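December, afternoon

Glue trials for the Cluda boxes, second round. Kavitha Thampi mixed the starch paste at 10 per cent and I mixed the other pot at 14 per cent. Both were cooked until clear and left to cool under a cloth. The thicker one makes small lumps when I stir it too late, so it must go through the sieve before use.

I pasted 2 strips of the grey board from Hladun with each pot and put them under the press. Grain direction is marked in pencil on the back – please do not rub it off.
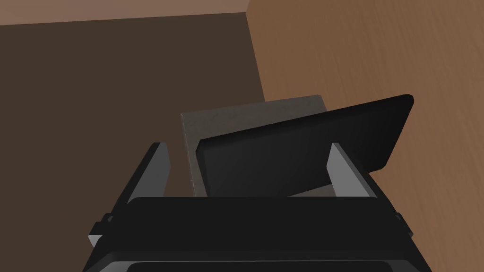

Rendered view: thin black panel and grey box, beyond the two light grey fingers.

The weak paste lets the cover paper slide for longer, which I like for the corners. With the strong one I had to be quick, and one corner has a crease. Marianna Chmielewska thinks the paper was too dry. I will damp it next time and compare.

Dastley asks for a price on 2,000 boxes. I can not answer before the strips are out of the press.

To do: order muslin, wash the wide brush, ask Kavitha where the bone folder is.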